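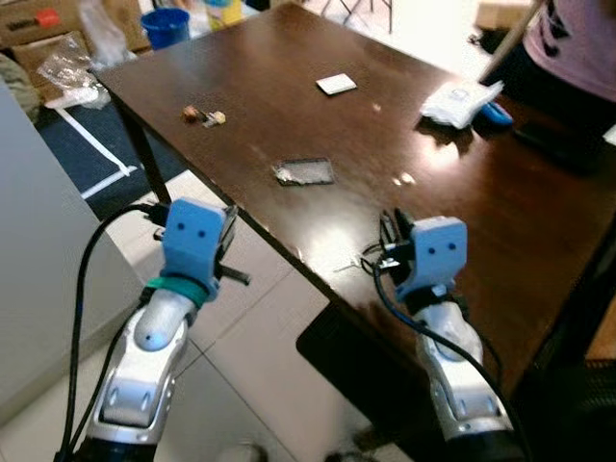
Two-arm cell at a bench, small parts and plastic bags on the table top.

Setting up a shared sorting bench

These steps apply to the Trostus two-arm cell running Araya job files. They assume the arms are mounted and calibrated. The procedure was written at the Drarnitard returns site, where the cell took over first-pass sorting of small parts in November.

1. Clear the table between jobs. Loose parts, bags and hand tools left from the previous job will be read as stock.

2. Check the cable run on each arm. Leave enough slack for full wrist rotation. A cable that drapes over the arm is acceptable if it stays clear of the fingers.

3. Check for glare. A varnished top reflects overhead light, and small pale parts are easily lost in it. Lower the lights or use a matte sheet.

4. Load job file 329 and set the grip force to 12 for rigid parts. Use 2 for bags. Thin plastic folds under the fingers at higher settings.

5. Run 22 trial picks with an operator at the far side of the table, outside the reach of both arms.

6. Log every failed pick by part type. Do not correct a part by hand while the arms are enabled – pause first.

Changes to the operator's job

Before the cell, one person sorted a full tray from start to finish. The same person now prepares the table, watches the run and handles the rejects. There is less repetitive hand work and more standing and waiting, so rotate operators at the midday break.

Sorters who know the parts should write the reject categories in Pulo. At Drarnitard the first list came from the engineering office and had no entry for parts still in their bags. Operators put these under "other" until the list was revised.

Pick rates in Pulo are recorded per cell. Do not use them to score individual operators.

If the arms stop mid-run, see Restarting after a pause.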